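Week 2: who gets to be an ancestor

Reading for today was the Gravesham chapter on trade languages. If you skipped it, sit near someone who didn't.

We left off with the claim, printed in far too many textbooks, that a language spreads when an army carries it. Armies help. So do salt, marriage, debt and the need to insult a customs officer in terms he will understand. Swahili traveled a long way up from the coast in the mouths of porters and traders, and plenty of the people who learned it had never seen the ocean.

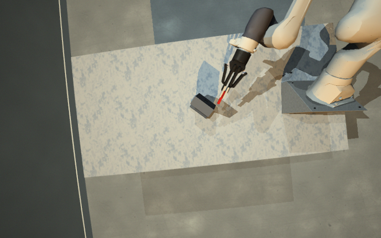 *Fig. 1. Simulated arm, mat and small block.*

## Three words to keep apart

- **Parent language**: an earlier stage that later languages grew out of. Latin is the parent of Portuguese.
- **Sister language**: shares a parent with another. Spanish and Portuguese are sisters and, like sisters, deny how well they understand each other.
- **Loan**: a word borrowed from outside the family. English has thousands and has returned very few.

Most bad claims about the "mother of all languages" come from mixing up the first two. An old text makes a language well documented. It doesn't make it anyone's mother. Somebody wrote it down early and the copy survived the damp.

## How to test a claim of descent

1. Compare basic words (body parts, small numbers, close kin). Leave the fancy vocabulary for later.
2. Look for sound changes that repeat. One lucky match is worth nothing, and I have graded 50 essays built on one lucky match.
3. Check the grammar. Endings are borrowed far less often than nouns.
4. Ask who is making the claim and what they'd like you to feel about their grandparents.

Item 4 isn't strictly linguistics. It stays on the list. 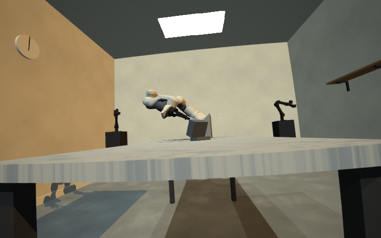
Naa Gbeho objected at this point that a community's own story of its language counts as evidence too, even when the sound changes disagree. Fair. It is evidence about the community, and we'll take it up properly when we get to oral history in the second half.

**For next time:** pick two languages you have some access to and list ten basic words in each. 430 words of comment, maximum. Salim Koech has the sign-up sheet, and English with French is already taken.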